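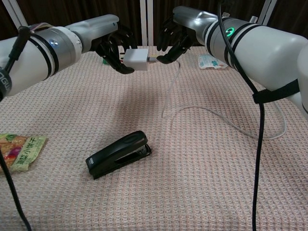
Two-handed plug and adapter task, pink cloth, curtain drawn. The left hand has the adapter and the right hand has the plug.

Bedstead
Two-arm bench cell for plug-and-socket research

Bedstead is a table with two arms, two multi-fingered hands and a frame over the top, sold to labs that want to study how a robot puts one small thing into another small thing while holding both of them in mid-air. It is named after what the first frame was built from. The current one is a proper frame, but the name was on the purchase orders by then.

We make the cell. We also do research on it, which keeps us humble, and most of this page concerns that research, as it is what people ring up about.

What it's for

Plenty of robots can push a plug into a socket that has been bolted to something heavy. People at home very rarely bolt down their phone charger first. They pick up the adapter in one hand and the cable in the other, bring the two together somewhere in front of their chest, and think about lunch. Getting a pair of robot hands to do the same, minus the lunch, is a good deal harder than it sounds. Both halves of the job move. The hands hide the bit you most want to see. And the adapter is small, smooth and white, and turns in the grip at the worst possible moment.

Bedstead was designed around that one problem. It will do other things, and customers have made it do some of them, but if you need to lift gearboxes you are on the wrong page.

The method: Gollora

Gollora is the control method that ships with the cell. Kenneth Innes wrote the first version and Morag Dalgleish rewrote it so that other people could read it.

The idea is simple enough to annoy reviewers. Most two-arm systems we had tried worked out where each hand was in relation to the table, then subtracted one from the other and hoped. Every small error in either arm ended up at the plug. Gollora more or less ignores the table once both things are off it. It works in a single frame of reference fixed to whichever object is being held still, and all it asks of the other hand is to close the gap. We call the first hand the holder and the second the comer. Kenneth wanted better names and has been invited to think of some.

The holder isn't quite still, either. When the plug touches the face of the adapter, the holder gives way a little, as your own hand would, and the comer feels its way across the face in small strokes until something drops in. If the adapter slips round in the fingers, the comer follows it. If it slips too far, both hands back off, the holder takes a fresh grip, and they start again. This last part took us longest to write and looks the least impressive in a talk.

Training data comes from people driving the arms. Cameron Lamont recorded most of ours and can now plug in a phone by remote control faster than his mother can in person, by her own account.

What we found

We ran 3000 attempts on our own cell, split between Gollora and the table-based method we used before it. Gollora did better on every adapter we tried. The gap was widest with the lightest ones, which move most when poked. With one older, heavier adapter there was so little in it that we wouldn't care to argue the point.

Some other things we learned, which may save you a term:

Clutter matters less than we feared. We leave odds and ends on the cloth during runs, a stapler and a packet of biscuits among them, and once the parts are in the air the method pays them no attention. It does pay attention to them while picking up.

Cable matters more than we feared. A long, drooping cable pulls on the plug, and the pull changes as the loop shifts about on the table. We now train with the cable loose. Results with the cable neatly taped down were lovely and applied to nothing.

Unplugging is a separate skill. We had assumed it was plugging in, backwards. The hands need to pull hard and then stop pulling very suddenly, and our early efforts sent a number of adapters in the direction of Gillespie Imrie.

It still fails when the plug starts out the wrong way up, unless the comer is allowed to put it down and pick it up again. We are working on turning it within the fingers. Don't buy the cell on the strength of that sentence.

What you get

2 arms with hands, fitted and aligned
Frame, with dark curtain for the back
Table with waffle cloth (pink; see below)
Gollora, with source code and Morag's notes
The training set: 200 recorded sessions, with the bad ones marked as bad
4 days of setting up at your site, with Evander Crichton, who takes milk

Options

Tirodix fingertip covers. Grippier than the standard ones and they pick up lint at a remarkable rate. Worth having for glossy adapters.

Geddes cable guides. These keep the arm cabling off the table. We run without them, with straps and some hope, and the hands manage perfectly well, but your safety officer may have a view.

About the cloth

It is pink because the shop had pink. The weave stops small parts sliding and gives the fingertips something to sink into when they pick up a flat packet. We tried a grey one in March, and the grasps were no better and the room was gloomier. Spare cloths are pink.

Orders and visits

Cells are built to order. If you'd like to try your own connectors first, post us a few and we'll run them and send back the recordings, good and bad. Please send two of each. Gillespie has asked that they be light.

Page last updated Oct 5, 2023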